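Lists > Mistby Parish > General > June

June 21, 2021, posted by the list moderator

Re: Diocese statement on the Kvam records 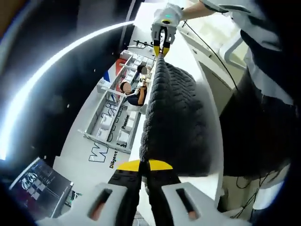
Koto wrote back that 234 pages is a lot of paper for a diocese that told us in writing it had no files.

> The bishop's office says the review will take 2 months.
> Please be patient and keep it off the list.

I've been patient for 5 years and I'm getting pretty good at it. Sistotura has asked for the same pages, and was quoted 400 dollars for copying. I'd like the outside reviewer named before anybody pays. Letters go to the chancery, and please copy the list.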